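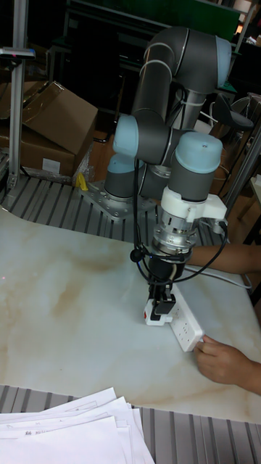
So the new off-peak electric rate in Mendwood is finally open to everybody, and I've spent more of my August than I'd like to admit reading the fine print so you can skip it.

Quick recap if you missed my last post. Naltik, the co-op that sends most of us our power bill, has been trying out cheaper overnight electricity on the east side of town since spring. A total of 364 homes signed up for the trial. Now the rest of us can get in, and the sign-up page went live at 9 a.m. (it crashed at 9:10, and it was back by lunch, so go ahead and try again).

The deal works like this. You pay less per unit between 9 p.m. and 6 a.m., and you pay more from four in the afternoon until eight. The hours in between stay the same as they are now. There's a $49 fee if your house still has one of the old meters, and mine does, so I'm a little grumpy about that part!
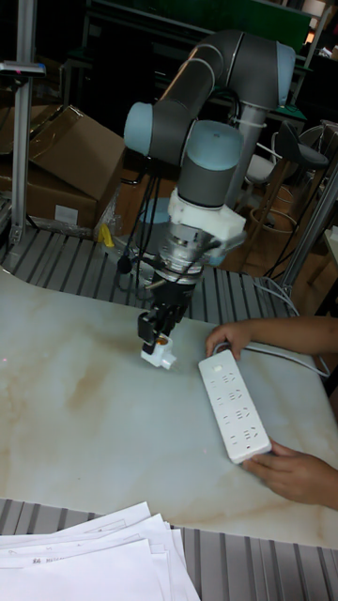 A small white plug and a long white power strip, close together over the tabletop.

I called Naveen Singhal, who runs the Bansal laundromat on Cumalik Street and was in the trial from the first week. He moved his towel and sheet contracts to the late shift and says his bill came down, though he wouldn't give me a number. "The dryers don't care what time it is," he told me. "My nephew does, he's the one folding at midnight."

He also had a gripe I hadn't heard before. The paper bill lumps the evening hours in with the daytime ones, so you can't tell which load of laundry cost you. The website does split them out, if you can find the right tab – it's under "usage," then "more," then "hours."

I asked Naltik about that and a very nice person at the front desk said a new bill layout is coming. No date yet.
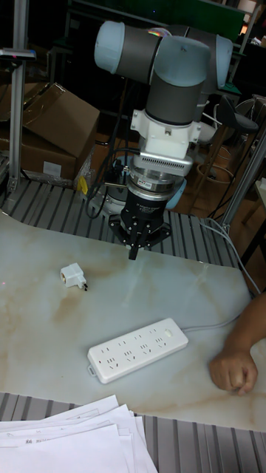 Pale blue-grey joints up top, black gripper fingers pointing down at the table.

Now for the stuff people keep emailing me about. Renters can sign up as long as the account is in their name. You can switch back to the flat rate once a year for free. And yes, the co-op says it has some 1100 spots for this round, with another round planned for winter.

I haven't made up my mind yet. We eat dinner at six at my house, the oven's going, both kids are in the shower, and those are exactly the pricey hours. My neighbor signed up the minute the page came back, and I'm going to bug her for her first bill before I hand over my forty-nine bucks.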